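Mowat Hardware Corner: The Pegboard Wall
Gallery

Mowat is the small hardware and household store at the front of the Lastow building, across from the bus stop. Most of the store is shelving. The part people ask about is the pegboard wall, where the painting and decorating tools hang. We put this page together so you can see what is kept there and how it is arranged before you come in.

The wall was redone in August. The old one was bare wire grid, and the hooks slid sideways whenever a heavy item went up. The new panels came from Stiltura and the hooks came with them. Putting the panels up took 2 evenings. Moving the stock over took longer, and the wall now has 689 hook positions. Not all of them are in use.

Painting tools are at the end of the wall closest to the counter. Rollers come first, then brushes, then scrapers and filling knives. Trays and buckets are too bulky to hang and are stacked on the floor at the end of the aisle. Drop cloths and masking tape are on the regular shelves across from the wall.

The small rollers sell faster than the full-size ones. They are used for door panels, window trim, the strip behind a radiator, and the inside of closets. A fluffy cover holds more paint than a foam one and is the better choice on walls with some texture. Foam leaves a smoother finish on doors and cabinets — ask at the counter if you are not sure which you need. 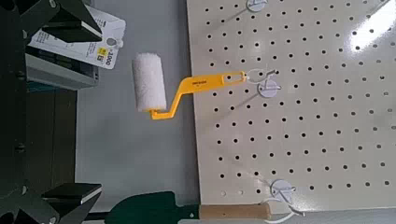 Small roller with a white fluffy cover and yellow handle, hung by the slot in the handle on a white pegboard hook.

Most hand tools in this section have a hole or slot at the end of the handle, so they can go straight on a hook without packaging. If you have a pegboard at home or in the garage, the same tools will hang there too. Leave enough space below a roller that the cover does not press against anything. A cover that dries flat on one side will leave lines in the paint.

Hooks come in short and long versions. Short hooks are best for a single tool. Long hooks hold several of the same item, one behind the other, and are what we use for brushes. Both kinds are sold loose at the counter or in bags of 35.

Cleaning a small roller is the same job as cleaning a large one. Scrape off the extra paint first, back into the can. Rinse the cover in warm water if the paint was water-based, and keep going until the water runs clear. Stand it on end to dry, then hang it up. Covers used with oil-based paint are usually not worth saving.

The Andar color cards are on the rack next to the register. The full range has up to 3000 shades, and any of them can be mixed while you wait. Bring a chip of the old paint if you are matching a wall, at least the size of a quarter. Mixed paint cannot be returned. Unused tools can, with the tag still on.

The store is closed on Tuesday. Parking is behind the Lastow building — use the side door and turn left for the pegboard wall.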